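Subject: Re: Reading group, next book and the room
Date: November 30, 2019

> Can someone confirm which edition of Orutora we are
> using? My copy has 264 pages and the one in the library
> has 400. I'd also like to know if we are still meeting at
> Briltimis in the new year, as I heard the rent was going up.

Both are fine. The 400-page one has the letters at the back and larger type. The novel itself is the same translation, so please go by chapter and not by page. We agreed to stop at the end of chapter 4 for the next meeting. I have read on a bit and it gets slower after that, so don't worry if you are behind.

The rent is going up, but only from July. Until then we keep the upstairs room at Briltimis on the same terms. After that I would be happy to try the café on Lý Street again if the music is off.

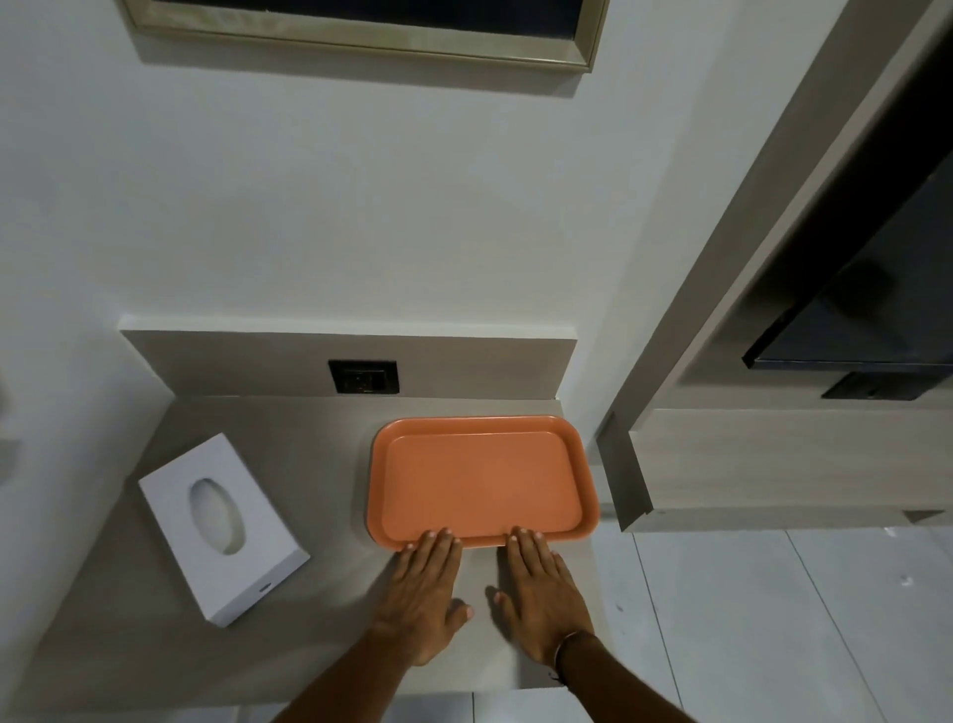 I still have two spare copies of the short edition if anyone wants to borrow one. Reply to me off list and I will bring them along. Please don't write in them, as they have to go back.

Suggestions for the spring book by the end of next week, please. Nothing over 400 pages this time.

R.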